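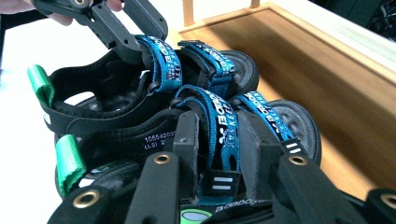 Suivre une guerre lointaine depuis sa table de cuisine demande un peu de matériel et beaucoup de rangement. Je parle d'expérience : la mienne croule sous les cartes imprimées, les coupures et les dépêches recopiées sur des enveloppes. Avant de déplier quoi que ce soit, on dégage la surface, y compris les patins à roulettes d'enfant à sangles bleues, empilés l'un sur l'autre, qui prennent à eux seuls la place d'une province. Une carte posée sur des roulettes change de front toute seule.

## La carte

- Choisissez-la à grande échelle. Sur la mienne, au 1/2000000, une ville prise et une ville perdue tiennent sous la même miette de pain.
- Collez-la sur du liège avec de la colle d'amidon, du centre vers les bords, puis laissez sécher à plat toute une nuit.
- Pour les positions, des épingles à tête de verre. Les gommettes se décollent à la vapeur des pâtes, et on signe alors des cessez-le-feu sans le vouloir.
- Notez au crayon la date de chaque déplacement. Au stylo, vous regretterez le premier communiqué.

## Les coupures

Maximiliano Carrasco, qui classe les siennes depuis plus longtemps que moi, les range par lieu. Je les range par degré de confiance, dans 3 boîtes à biscuits : « confirmé », « annoncé » et « annoncé par le ministre ». La dernière ferme mal.

Le papier journal jaunit vite. Une pochette sans acide, loin du radiateur, et surtout pas de ruban adhésif : il laisse une trace brune pile sur le nom du général.

## La radio

Posez le poste loin du réfrigérateur et du micro-ondes, qui brouillent volontiers les ondes courtes. Le bulletin de 17 heures tombe pendant les devoirs, celui du matin pendant le café ; prenez le matin. Tirez l'antenne vers la fenêtre et essuyez-la de temps en temps avec un chiffon sec, car la graisse de cuisine s'y dépose aussi.

Pour les taches de café sur la carte, tamponnez sans frotter. J'ai frotté en septembre, et il me manque depuis un bout de frontière.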